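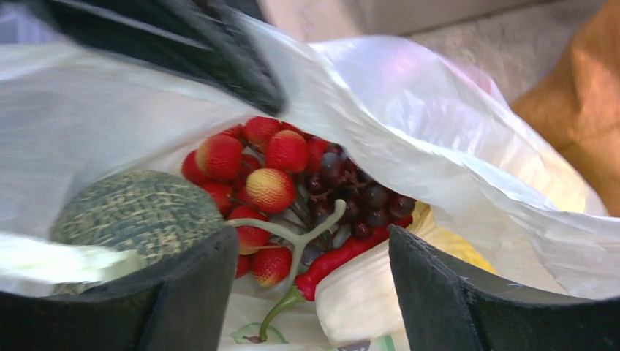
Torkesance Fruit and Veg Co-op: Frequently Asked Questions

What do I get for my money?

One share of whatever the growers have too much of. In April that means pumpkin. In May it means more pumpkin, and a note from Amparo Mateos with nine things to do with pumpkin, two of which are soup.

Can I choose what goes in my share?

You can nominate one item you never want to see again. Beetroot is the runaway favourite, so beetroot haters are now paired with households who claim to like it.

How do I tell if a rockmelon is ripe?

Smell the end where the stem was. If it smells like rockmelon, eat it. If it smells like nothing, leave it on the bench for a day or two and try again. If it smells like a pub carpet, the chooks will be thrilled. Knocking on it makes you look knowledgeable and is otherwise of no use.

Should melons go in the fridge?

Whole and unripe, no. Once cut, yes, covered, or your butter will taste of melon by breakfast. Give the rind a good scrub under the tap before you put a knife through it, as the netting holds on to dirt.

Do I have to bring my own bags?

We'd love you to. Everybody owns forty and keeps them at home, behind the door, where they're perfectly safe.

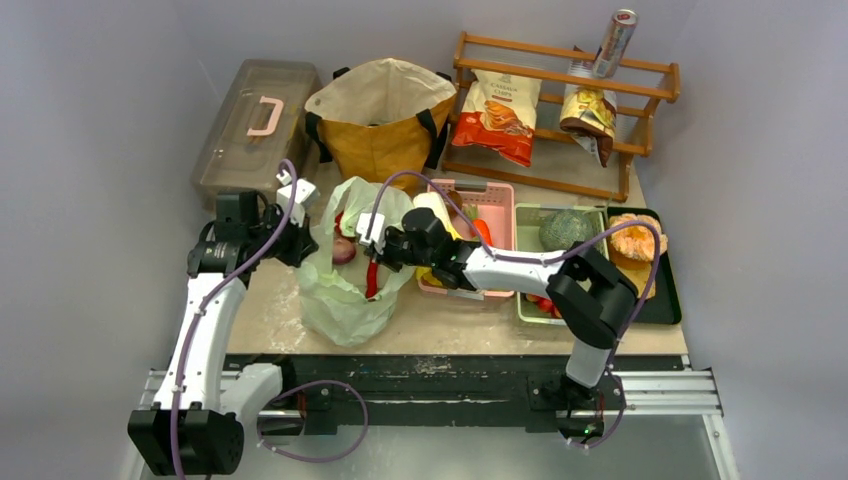 When and where is pick-up?

The old Brastholm packing shed on Miranda Street, from 3.30 pm until 6 pm. Park on the oval side. The bloke at the tyre shop has asked us, with decreasing warmth, to stop using his driveway.

What if I can't make it?

Text Remedios Benítez before noon and she'll hold your share overnight in the coolroom. After noon she'll still reply, but you may not enjoy it. Unclaimed shares go to the Plundeck community kitchen the next morning.

How many members are there?

The list is capped at 200 households. We tried going over it one summer and ran out of tomatoes in front of people.

What does it cost to join?

A joining fee of $5, once, plus your share each fortnight. Cash is fine if Teodoro Paredes doesn't have to break a hundred.

Can I swap things at pick-up?

Yes, at the swap table, one for one. A zucchini is worth one of anything in October and none of anything in February.

Who do I complain to?

Itziar Urquijo handles complaints, and reads them all. For compliments, see Ramiro Collado, who has the time.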